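Plendosgate > Workcell Equipment > Accessories > Reviews

Search reviews Enter part name or maker Go

Print this page | E-mail this review

Dinden Bench Mat and Cell Practice Guide: Review

By Wiremu Ellery
Jun 2, 2020

The Dinden kit is sold as two things in one box: a large black work mat and a spiral-bound guide on how to set up and run a small arm on a bench. Plenty of shops sell mats. I bought this one for the guide, and most of this review is about whether its rules are worth following.

I run the assembly bench at Plidmont, where we do short gear-fitting jobs with a small arm. Our written practice before this was a page and a half, and half a page of that was about who to call. We have used the kit since April.

The mat

It lies flat and it stays put. The surface is matte with a slight texture, and small steel parts don't skate when they are set down. That was our main trouble on the bare white tabletop, where a gear would slide a little as the fingers opened. Glare is also much lower, and that helps anyone picking by camera.

It marks easily. Ours has light scuffs and blotchy patches, and wiping does not take them out. The maker rates it for 1000 wipe-downs, which I can't check. I would not reject a mat for scuffs, but I would want the guide to say when a mat is too worn to use with vision, and it doesn't.

The guide

There are 153 rules, which is too many for a bench. They are numbered straight through with no index. About a third repeat what is in any arm manual. The rest is good, and some of it I have not seen written down so plainly anywhere else.

The rules we adopted first were these:

Rule 12. Loose parts go on the mat, clear of the fixture, with a visible gap.

Rule 19. Give the arm a side to come in from and keep the parts waiting on the other side.

Rule 31. Tie cables along the link. Any loop left for joint travel must be checked at full reach before the first run of the day.

Rule 44. Before each cycle, look at every peg and write down which are empty.

Rule 12 sounds fussy until you have had a spare gear picked up along with the one you wanted. Our fixture is a white ring with a short metal peg, and the gears are small enough that they hang over its rim. A loose one pushed up against it is easy to misread from overhead. 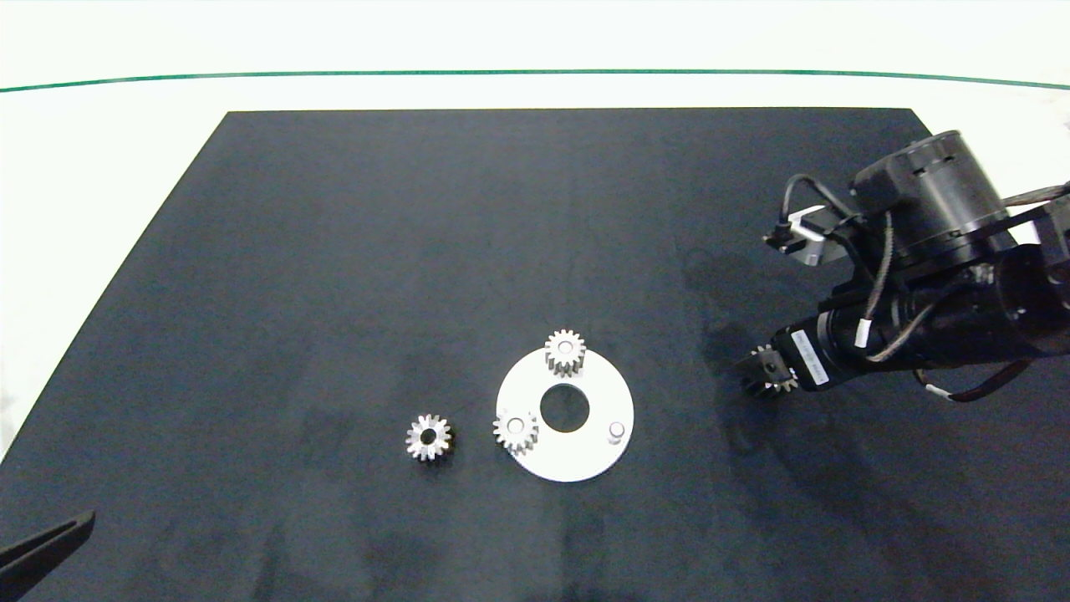

What the rules get right

Rule 19 made the largest difference for us. With the gripper working from the right and the spare gear left of the plate, the arm does not pass over the spare on its way in. We had been putting parts wherever there was room.

Rule 31 is the one people skip. Our arm has a thin reddish-brown cable that hangs in a loop, and a black one that loops out from the bracket at the joint housing. Both are the kind of thing the rule is about. The guide asks for a slow pass to full reach with one hand on the stop button, and it takes up to 2 minutes. We now do it before the first job and again after any change to the wrist.

Rule 44 is simple and I have no complaint about it.

What they leave out

Shadow gets one line. With overhead lighting the arm throws a wide soft shadow on the mat, and on a dark surface it is easy to forget that a camera still has to deal with it. A page on light placement would have been more use to me than the nine rules on storing the mat.

Labels are not covered at all. The print on our wrist label is too small to read from where the operator stands. A rule on label size would cost the maker nothing.

The guide also assumes a single operator. If two people share a cell, you will have to write your own handover rule. Ours is that the person leaving reads the empty pegs aloud and the person arriving signs for them.

Compared with the Baxter mat

We had the Baxter mat before, in gray. It is thicker and wears better. It came with no guide, and parts moved on it more. If you already have good written practice, buy the Baxter.

Verdict

Good mat, good guide with poor layout. Copy out the rules that fit your bench, post them at eye level and put the book in a drawer. I would buy it again at the same price – though I'd like an index in the next printing.

Print this page | E-mail this review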